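Hard water, four months in

Quick one, dinner's in the oven and I've got the length of a lasagne to write this. A few of you asked in the comments on the February post why I keep going on about the kettle. So. The kettle.

We moved to Kostesberg from Skosach and I thought about schools, trains, whether the sofa would go up the stairs (it didn't, legs off, still didn't, went in through the balcony door). Didn't think about the water. Why would you? Skosach water comes off granite and it's so soft you can't rinse the soap off your hands. You stand there slithering. I grew up thinking that was just what soap did.

Kostesberg sits on chalk. First morning, made tea, and there was a skin on it. Like a pond. Scooped it off with a spoon, drank it anyway, tasted of pennies. Thought the milk was off. Bought new milk. Same. Thought it was the mug. Only looked in the kettle at the end of the second week and there was a crust in it like the inside of a cave.

Rang the water company. Very nice about it. They send you a sheet. Calcium 114 milligrams per litre, which means nothing to you and meant nothing to me, but the word at the top is VERY HARD in capitals and that's the only bit you need.

What I've learned, in no order.

Shampoo stops working. Not completely, you just need twice as much and your hair feels like a doormat. Vinegar rinse once a week. You smell like chips till it dries, then you don't.

Tea: different tea. The stuff I'd drunk all my life is hopeless here. Local shop does a blend for hard water, own label, cheap, and its lovely. Should have asked in the first week. The woman on the till looked at my old box with real pity.

Coffee I've given up on fixing. Drink it with more milk.

Bathroom is where it shows most. Anything shiny, anything dark. Every drop that dries leaves a ring and every ring is a bit harder to shift than the last one. The only thing that makes any difference is getting the water off before it dries. Squeegee after every shower, cloth round the taps. Takes two minutes and I resent both of them.

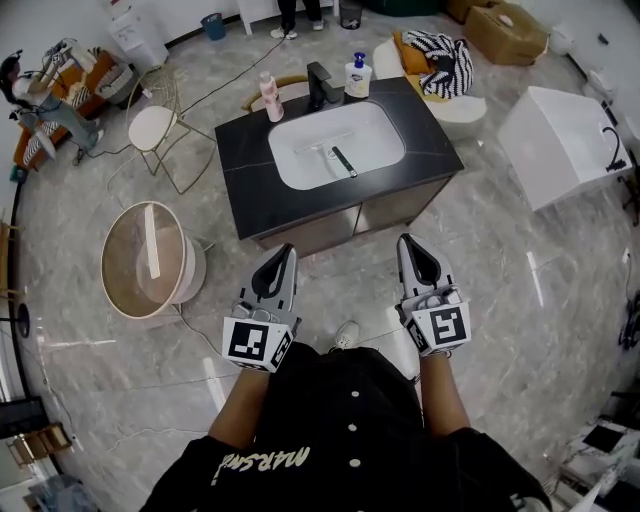 Is hard water bad for you?

It's safe to drink, and the calcium in it is the same stuff you get from milk and cheese, so the trouble is nearly all with pipes, kettles and skin.

The skin thing I do believe. My hands were cracked by the end of the first month and I'd changed nothing else. Bit of plain cream by the kitchen sink, put it on after washing up, much better now. If you've got eczema in the family then ask a proper person and don't go by a blog.

Right, softeners. Everyone up our road has an opinion. We had a quote for an Apaza one, the sort that goes under the sink and eats salt, and it came to 1186 fitted. Pounds. I laughed, then realised the man on the phone was waiting for me to say something. It was a fair quote, I think, two neighbours paid more. But we rent. Not putting eleven hundred quid of plumbing into somebody else's cupboard. If we owned the place I would probably do it and then bore you all with that instead.

What we do instead:

A filter jug for drinking and the kettle. Change the cartridge when it says, not three weeks after when the pond comes back.

Tatard descaler, the powder, for the kettle and shower head. Smells of sherbet. Fifteen minutes in the kettle is plenty, the packet says longer for bad scale and I've never needed it since the first go. Rinse it twice. I rinsed once and made my mother-in-law a cup of tea I'd rather not talk about.

White vinegar for taps. Kitchen roll soaked in it, wrapped round the tap, leave it while you do something else. NOT on marble or any real stone. Vinegar eats it, dull patches, and they don't wipe off. Lemon's the same. I had this from three different people in the space of a week so I assume everyone here has done it once. If you don't know whether yours is real stone then treat it like it is. Soapy water, dry cloth, done.

And the washing machine. I'd never looked at the dosing table on the back of the box in my life. There are columns! Soft, medium, hard. I'd been using the soft amount for months, hence towels you could sand a door with.
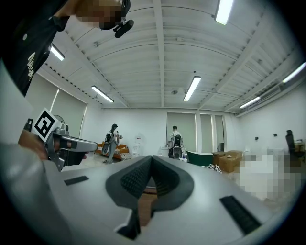 Laundry is the bit I'm still working out. Whites aren't too bad if you put in the proper dose. Darks are the misery, they come out looking dusty, sort of floured, and you think it's fluff and it's actully leftover detergent and minerals that never rinsed away. Black T-shirts with white lettering down the side like that one are what I worry about most, you want the black kept black and the print left alone, and those two don't want the same wash. Inside out, cool, liquid in place of powder, extra rinse. No fabric softener, it just coats everything. A splash of vinegar in the softener drawer some weeks, though my sister says it's bad for the rubber seals and she may well be right so I don't do it every time. And don't iron over the lettering. Ask me how I know.

Irons, while I'm here. Ours spat brown chalky water down a clean shirt half an hour before a job interview. Filtered or bottled water in it from then on. I walk up to the big shop on the hill for the bottled, 141 steps, counted them on the way up with six litres in each hand, there was nothing else to do.

Things I miss about Skosach water: bubbles. A proper bath with bubbles that last. Here you get a grey lid for a minute and then it's just you in there.

Things I don't miss: it tasted of nothing at all. Went back for a weekend last month, had a glass straight out of the tap, really looking forward to it, and it was flat. Like drinking air. Came home to Kostesberg and had a glass of the chalk and thought, oh, that's nice. So that's me ruined.

Next post is the balcony, if the tomatoes don't die first. They seem to like the water. The blueberry doesn't, it's gone yellow, and I'm told it wants rainwater so there's now a washing up bowl out there. Oven's beeping.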